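Meria Wrist Bracket and Hand Service Kit

The Meria service kit covers the joint between forearm and hand on two-armed household robots. It contains the clamp bracket, a full set of fasteners, a replacement cable for the outside of the arm, two cable clips and a feeler gauge. It is sold for arms that already carry a multi-fingered hand. The bracket is black and weighs 108 g.

The kit is made by Kofler at the Filtley works and replaces the earlier Fevo bracket, which is no longer supplied. The two have the same bolt pattern. The Meria bracket is slightly wider, and the split in the clamp has moved to the inner side of the wrist, where a short hex key can reach it with the hand in place.

Price: 395 euros per arm, without tax. Left and right brackets are the same part.

What is in the box

Clamp bracket, two halves
12 fasteners with washers
Arm cable with both plugs fitted
2 cable clips
Feeler gauge
Printed fitting sheet

Tools are not supplied. You will need a 4 mm hex key, a torque driver with a low range and a soft cloth.

Fitting

Park the robot with the arm lowered and the hand resting on a padded surface. Switch off at the main isolator and wait for the joint lights to go out. The hand is heavier than it looks and will drop when the old bracket is released, so support it from underneath the palm.

Loosen the fasteners on the old bracket in a cross pattern and take the two halves away. Wipe the wrist with the cloth. Any old thread lock left on the seat will tilt the new bracket, and a small tilt at the wrist is a large one at the fingertips.

Offer up the lower half first, then the upper. Start all the fasteners by hand before tightening any of them. The gap between the halves should be the same on both sides when checked with the gauge. Tighten in three passes to the figure on the fitting sheet.

Run the cable along the outer side of the arm and leave a loose curve at the shoulder. A cable pulled straight there will feel tidy with the arm down and will be strained as soon as the arm is raised. Bend the elbow through its full travel by hand and watch the cable before closing the clips.

Setting the hand after fitting

The hand must be zeroed again whenever the bracket has been off. Open the service page on the controller, choose the arm and run the finger routine. All four fingers should come up straight and close together, with no finger standing forward of the others. The thumb is set separately, and this is where most time is spent.

We recommend checking the thumb against a real object at working height. A low shoe rack is good for this. The robot has to reach down past the edge of a board, and a slide slipper has a strap that the thumb must clear on the way in. Bring the thumb out level over the slipper, stop above the strap and compare the position with the one shown on the controller.

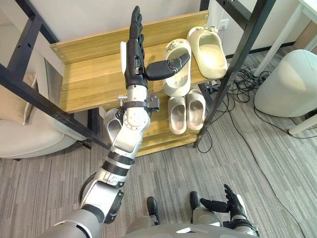 If the thumb sits too low, do not correct it by loosening the bracket. Go back to the service page and change the thumb offset one step at a time, raising the hand clear between steps. If it is still wrong after several steps the bracket is probably tilted, and the gap should be measured again.

Keep the other arm low and close to the body during this check. Loose cables on the floor should be moved out of reach of the feet before the robot is allowed to step.

Care

Check the fasteners after the first week and then every March and September. Look along the cable for flat spots, mainly at the shoulder and where it passes the elbow. The bracket itself needs no grease – grease on the clamp faces will let the wrist creep.

Spare fasteners and cables can be ordered separately. Page revised 1/3/26.

Comments

Rizwan Ghumman
Does the old Fevo cable fit? Mine is nearly new and I would sooner keep it.

Vinzenz Prantl, Kofler
It fits the plugs but is a little short for the loose curve at the shoulder. Please use the one in the box.

Aarne Savolainen
Fitted two last week. The fitting sheet has the cross pattern drawn the wrong way up, so check it against the bracket first. Otherwise fine. The inner split is much easier to get at.

Kieran Moriarty
Can you put the torque figure on this page as well? My sheet went out with the packaging.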